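Buscar en empleos

Publicado en noviembre por Marilou Dumlao
2 comentarios · 13 veces compartido

Asesor/a de alquileres, oficina de Bondale

Inmobiliaria Zilard busca una persona para llevar visitas y contratos de alquiler en Bondale y Abera. La cartera es de 622 viviendas, casi todas pisos de dos o tres dormitorios.

Tareas: enseñar pisos, preparar inventarios de entrada y salida, atender a propietarios y publicar anuncios. Carné de conducir imprescindible. Se valora experiencia en fincas.

Jornada completa, entrada a las 10. Sueldo fijo más comisión por contrato firmado. Enviar currículum a la oficina, a la atención de Mekdes Wolde.

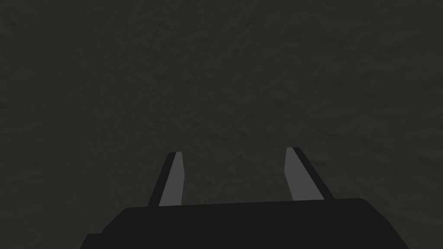
Keisha Abernathy pregunta si la comisión se cobra también en las renovaciones. Sí, a la mitad, y se paga con la nómina del mes siguiente.

Compartir 13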